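Search the archive
Advanced search | Clear

Subject: Re: small lamp for the white table, and what to do about the cable
From: Duyên Tiêu
Date: May 3, 2025
List: Gilbert building, shared rooms

Hello all,

Thanks to Solène for setting it all out. I've left her message below so that people who joined the list later can see what was asked, and put my answers in between.

> I would like us to settle the lamp before the move to the other floor
> in July. At the moment we have the one with the white shade on the
> curved table and two people have asked whether it stays. Do we want to
> keep it there or swap it for a clip-on?

Keep it. A clip-on needs a straight edge and enough thickness to bite on, and that table is a bean shape with a curve nearly all the way round. I tried the Pludano clip-on from upstairs on it and it swivelled every time I touched the arm. The one with the round base stays where you put it. If it goes well back towards the wall there is plenty of table left in front for working on.

> The shade gets dusty and I don't know whether it can be washed.

It is fabric, so I wouldn't wash it. I do the one at home with a dry lint roller, top to bottom, and then a soft paintbrush round the rim. Switch it off and let the bulb cool first. If there's a mark that won't shift, leave it and turn that side to the wall. A wet cloth will leave a ring, as I found with the old cream shade.

> The bulb: I bought a spare but it is very bright when you sit close.

What does it say on the box? If it's the cold white sort I'd take it back. The top is glossy and throws the light straight up at you, so a strong bulb is worse there than it would be on a wooden desk. The shop in Flellport sells a warm one rated at 2,000 hours, and a dearer one that claims a good deal more. I'd get the cheap one. Please don't go over 30 watts whatever the fitting will take.

> Cable. It has the little switch on it and it hangs down by the shade.
> Can we tidy it?

Yes, but leave the switch where a person can reach it without getting up. Last time it was tidied the switch ended up behind the table and everyone turned the lamp off at the wall. I suggest one loose loop behind the base held with a fabric tie, no tape. Tape leaves glue on the white top and I spent most of an afternoon getting the last lot off with washing-up liquid.

I would also like the thin white cable that runs down from near the fire extinguisher and over the floor to be dealt with at the same time. A flat cover strip along the skirting would do it. The floor is dark and the cable is pale, so you do see it, but a chair leg could still catch it. The strip must not go anywhere near the extinguisher bracket. That has to stay clear.

> Orange box: does it live on the table or on the grey shelves?

On the shelves, please, when it isn't being used. The plant with the pink flowers can stay on top, but put a saucer under it if there isn't one. I haven't checked.

One more thing that wasn't in Solène's message. The Workano cleaning spray says on the back that it isn't for gloss surfaces. I have been using a damp cloth and then a dry one, and it comes up fine with no streaks.

If nobody objects I'll order the bulb, the ties and the cover strip together so we only pay one delivery.

Duyên

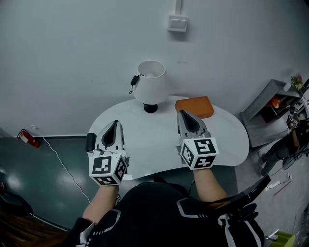 Solène Guillot: Agreed on keeping the lamp, and on the bulb. I'd rather have the cable loop on the left, as the cable already comes down on that side. I have fabric ties in my drawer, so please take those off the order.

Recent messages on this list
Kettle descaling, second reminder
Re: Re: chairs with the squeaky backs
Key to the Pludano cupboard
Paint left over from the corridor
Re: July move, what goes in which crate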